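Review: Havov five-finger hand with fabric covers, as a budget item

Reviewed by Orysia Holovko
2020-04-28

Rating: 4 out of 5 for hardware, 2 out of 5 for the quote

Scope first. I plan equipment purchases for a contract packing operation with mixed small goods, many of them in clear film. We wanted a hand that could be fitted to an arm we already own. The shortlist was the Havov hand, the Fumero two-jaw gripper and a suction tool from Gresau. The suction tool was dropped early on account of open-ended bags. This review covers the Havov and compares it with the Fumero where the comparison affects cost.

What the quote includes

The base price covers the hand, the mounting flange, one cable set and one set of fabric covers. It does not include the wrist camera bracket, the spare fingertip pads, or the second set of covers that you will need while the first is in the wash. Ask for all three on the same quote. We asked for them later and paid freight twice. The controller license is a separate line and renews yearly in November, whatever month you buy it in, so a spring purchase gets a short first year at full price. I raised this with the reseller, Issahaku, who confirmed it and would not prorate.

Lead time was quoted at 40 days and we received the hand in 79. The Fumero arrived on the date given. If your plan has an integrator booked, do not book against the Havov date.

Fit and construction

The hand has four fingers and an opposed thumb. The finger joints have white shells with the linkage partly exposed through slots, and the fingertips are black and rounded. The thumb is built differently, with a polished metal end and a small dark window set in its face. The cover on the thumb is a separate piece from the one over the palm. The two are ordered under different part numbers, and the thumb cover wears faster in our use. Order them at a ratio of 2 to 1.
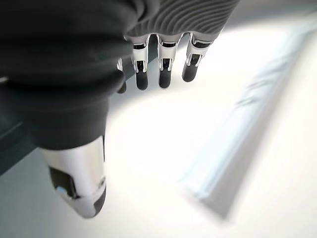 Wrist camera view, hand lowered over the white work surface. The thumb cover ends short of the metal tip.

The thumb cover is loose enough to bunch at the base and bulge partway along. In the camera view it hides most of the nearest finger. For anyone budgeting for vision, this is a real cost. A single wrist camera gives a good view of the outer fingers and a poor one of the finger closest to the thumb, and a second, fixed camera should be in the plan from the start. We added one after acceptance and had to reopen the guarding layout to mount it.

Lighting is the other omission. White work surfaces are common in packing, and under our existing fixtures ours comes out close to overexposed in the middle. Clear plastic on it shows up as a pale band with soft edges. Diffuse lights and a darker mat cost little compared with the hand and should be priced before any software work is.

Performance

Grip on rigid cartons was repeatable. Grip on film was acceptable once the approach height was set by hand for each product. I would not accept the supplier's default heights for anything thinner than a folded leaflet. Changeover between products is a recipe change with no tooling swap. This is the main argument for the Havov over the Fumero, which needed different jaws for three of our product families. Jaws are cheap individually. The stoppage to change them is the larger number, and it should be carried in the comparison as labor.

Maintenance

The fabric keeps dust off the upper part of the hand. It does nothing for the finger joints, where the slots are open. The manual calls for a dry brush and a check of the side pins at each service. Allow for this in the labor estimate; the supplier's cost of ownership sheet leaves it out. Fingertip pads come as a full set only. A single damaged pad means buying them all.

Documentation is adequate. The torque table for the flange is correct. The cover removal procedure omits the step of parking the thumb in its open position, without which the fabric snags.

Budget lines I would use next time

Hand, flange and cable set
Controller license, first year plus the November renewal
Palm cover, one spare
Thumb cover, two spares
Fingertip pads, one full set
Wrist camera bracket
Fixed camera and mount
Diffuse lighting and dark mat
Integrator time, with a date that can move
Service labor, as a yearly figure

Verdict

Suitable for operations with frequent product changes and someone on staff who can adjust grip recipes. For one or two rigid products the Fumero is the cheaper purchase and the cheaper machine to keep. We are keeping the Havov on the mixed line and have ordered a Fumero for cartons. A second Havov is on hold until the license terms are settled with Issahaku in writing.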